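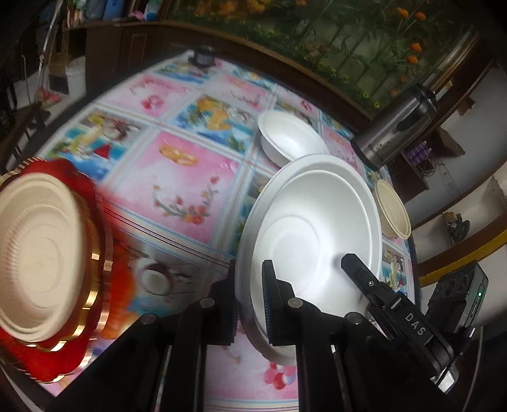
The big white plates on the party cloth, fish tank behind.

I have been meaning to write about the table for weeks, and now it's October and the cloth has been washed so many times that I'd better get on with it before the pink fades altogether. It's the one with the panels, pink and blue, with flower sprays and a pair of gold rings and even a fruit basket up toward the fish. My aunt Ayantu Assefa picked it out in Skerkbridge and I thought it was far too busy. I've come around completely!

We feed a lot of people in this house (Ibsa and his cousins can empty a pot before I've found a spoon), so I always put the large white plates down first, one inside the other, and then the smaller bowl farther back. The paper plates go in the red and gold tray with the ruffled edge. I know real dishes are nicer, but when everybody stays past ten at night I am very glad of paper, and the tray dresses it up so well that my mother-in-law forgave me.

The steel thermos lives at the back of the table, next to the aquarium, and that's where people end up standing anyway, chatting and watching the orange fish go in and out of the plants. Ibsa wants to move the tank to the hallway. I've told him no two times. Where would the little ones sit and eat their bread?

Next time I'll write down the lentils, I promise, Ayantu has finally given me her amounts.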